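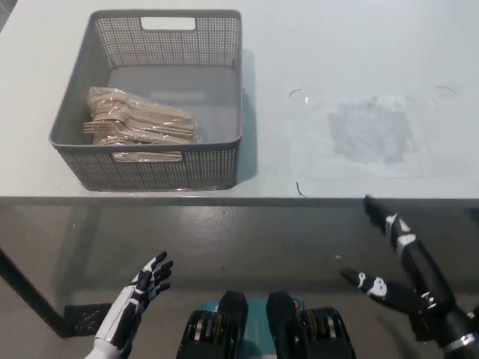 Wooden forks in a gray basket

Progress report, Dilla office clear-out, April. Of the 4,000 paper files, 1,405 are sorted and relabeled. Boglárka Szalai finished the supply closet - the hall cabinets are next.
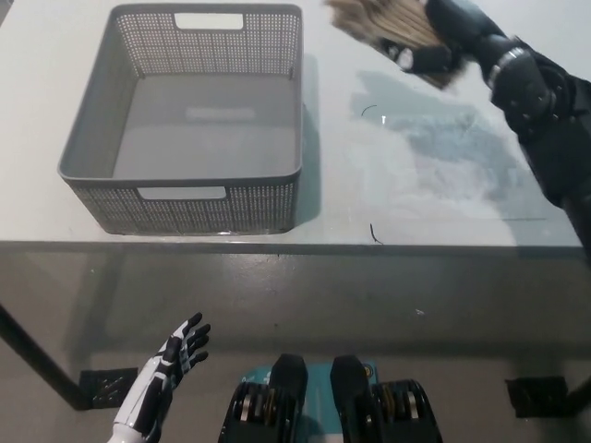 Gray basket with handle cutouts

Shelving from Trellico came two days late. Uwe Sauerland has spent about 3,000 of the grant so far, mostly on labor.

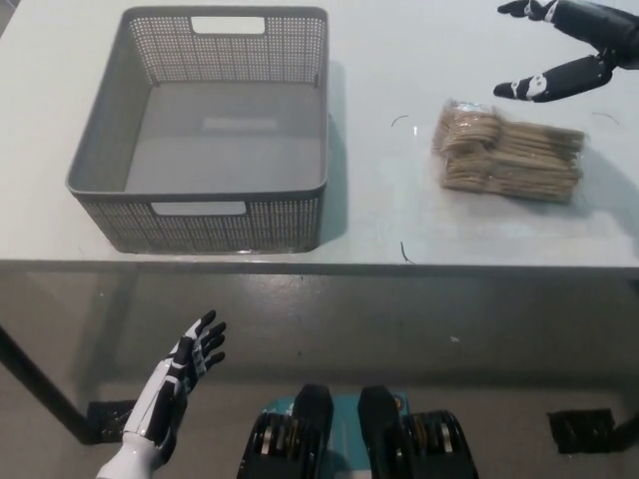

When will the remaining files be done?
Lajos Hajdu expects to finish them by the end of June.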